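Search this site Search Go

The Case Against the Cabinet

By Peninah Lyimo
01/06/2026

Most advice on small kitchens treats the countertop as a surface to be cleared. Appliances go behind doors, and the counter is judged by how much of it can be seen. I have held the opposite view for 13 years of writing about household layout. A toaster oven in regular use should have a permanent place on the counter, and the space in front of it should be treated as part of the appliance.

The reasoning starts with the door. On most countertop ovens the door is hinged at the bottom and drops forward. Closed, the oven occupies its own depth. Open, it occupies that depth plus nearly the full height of the door. People measure the first figure when they buy and meet the second when they cook. The Kosance planning sheet, which many readers will have received with a rental kitchen, gives dimensions for the closed oven only. The older Sosa sheet gave both.

Stored appliances fail a simple test of handling. An oven kept in a base cabinet has to be lifted out, set down, plugged in, used, cooled, unplugged and put back. Cooling is the step that breaks the routine. A metal body that has run at 200 degrees Celsius can't go straight into a cabinet, so it stays on the counter until evening, in whatever spot was free when it came out. The result is an oven on the counter anyway, badly placed.

Sliding shelves are the usual compromise. I tested 2 of them in my own kitchen, a Cloltier and an Iton. Both moved well when empty. With an oven on board, both sagged enough at full extension that the tray drifted toward the front of the rack. I removed them and gave the cabinet back to pots.

The clear zone

A permanent oven needs rules about what may stand near it. Mine are short. Nothing sits in the swing of the door. Nothing is stored on top of the oven. A heatproof mat stays within reach on the side of the cook's stronger hand, so that a hot tray travels sideways and never across the body.

The tray deserves more attention than it gets. A wire rack and a baking tray are usually left in the cavity between uses, and this is reasonable, provided the tray is pulled and wiped on a schedule. Crumbs on a tray are easy to see with the light on and the door down. Crumbs under the rack are not – those are the ones that smoke.

Finish matters less than placement. Brushed steel shows fingerprints around the handle, and a glossy counter shows every drip. Both wipe clean in less time than it takes to carry an oven across a room.

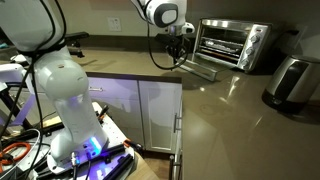
What the cabinet is for

None of this is an argument for leaving everything out. The stand mixer used at holidays belongs behind a door. So does the waffle iron. Frequency should decide, and the threshold I use is 2 times a week. Above that, the appliance stays out and its clearance is measured with the door open. Below it, the cabinet is the correct place, and the lifting is tolerable because it is rare.

Comments

dmr_44: Agree on the door swing. Our counter is shallow and the open door hangs past the edge. I walk into it.

Halyard: Twice a week seems low. By that rule my blender, rice cooker and kettle all stay out and I have no room to chop.

tess in 4B: Which mat do you use? Silicone ones slide on my counter.

P. Lyimo: Cork, with a cotton cloth under it.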